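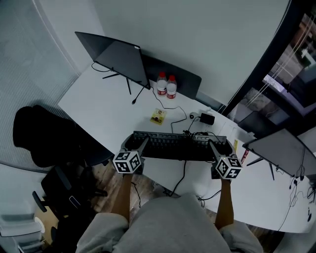

Start position for a desk demo: seated, one gripper in each hand, keyboard between them.

Aug 3, 2025
By Brodie Stubbs

Section 2: Recording your first desk demo

I always start new people on the keyboard task because you can do it sitting down and you already know where everything is. You'll need both Mekari hand grippers, charged, with the marker cubes clicked on tight. I've taught this to a bunch of folks at Mallgate now and the steps below are the ones that stuck.

1. Sit square to the desk and scoot in until your elbows bend comfortably. If you're reaching, your wrists will start to tip after a few takes and the cubes tip with them.

2. Pick up the grippers and rest them on the near edge of the desk, one by each end of the keyboard. Point the fingers forward and a little inward, over the keys.

3. Check the preview in Drurnel. Both cubes should have a green outline. If one keeps flickering, turn that wrist a bit toward the camera and wait a second.

4. Squeeze both grippers all the way shut, then let go. That's your start signal — you'll hear a beep.

5. Do the task. I go at maybe 70 percent of my normal speed, and that feels silly for the first couple of tries, but stick with it!

6. Come back to the start position, hold still for two seconds, and squeeze again to stop.

Note: Roll your sleeves up or wear something snug. Ataahua lost a whole afternoon of takes to a floppy cuff that kept sliding over her left marker.

Note: Drurnel gives every take a tracking score. I keep anything at 86 or better and redo the rest (Vivek is pickier than I am, so ask him if you're recording for his set).

CAUTION: Watch the cables on the desk. If a gripper finger hooks one, stop the take and free it by hand. Don't tug.

CAUTION: Don't cross your hands. When one cube hides the other the software can swap left and right, and you won't see it until playback.

If the beep in step 4 never comes, open and close each gripper on its own and look at the finger readout. A number that doesn't move means it needs to be paired again, see Section 1.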